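Home testers wanted for the Kinden laundry helper

We're Brarnholm, a small outfit that builds household kits, and we're looking for families and people living on their own who would like to spend the month of June with Kinden, our two-fingered laundry helper. We want it tried in lived-in bedrooms, with children's clothes and toys about the place and all the little things that end up on the rug (socks very much included!).

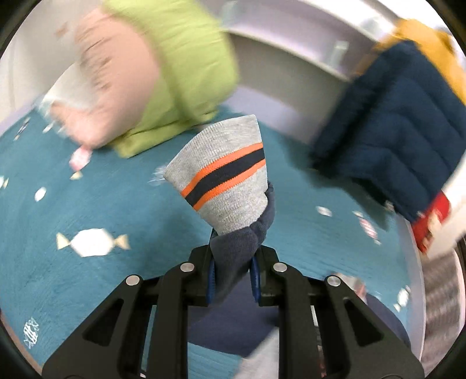

Do I need to know anything about robots to apply?

Experience isn't required, only a bit of patience and a power outlet near the place where you sort your clothes. Our Prumuvska team will bring the kit over and spend the first morning with you.

You'd run it for 2 hours a day on your everyday wash and keep a short diary for us, in whatever style suits you. We're especially keen to hear how it gets on with bigger things like zip-up jackets, where sleeves have to be folded in over the front and cuffs need a careful pinch.
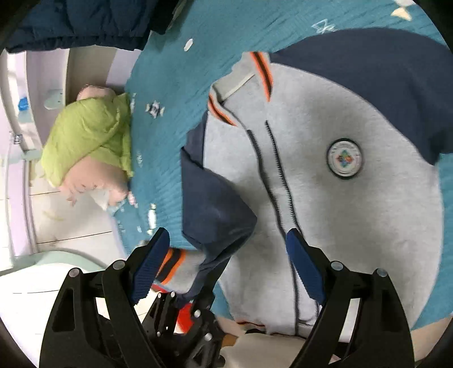
Şimşekoğlu, from our spring group, wrote that the sleeves were what she watched most closely, and that she'd gladly have kept the kit another month if we'd let her.

There are 33 places, and each household receives $500 when the diary comes back to us. To apply, send a few lines about your home and your laundry habits to the Brarnholm testing desk, and please mention stairs if you have them, as the case is heavy.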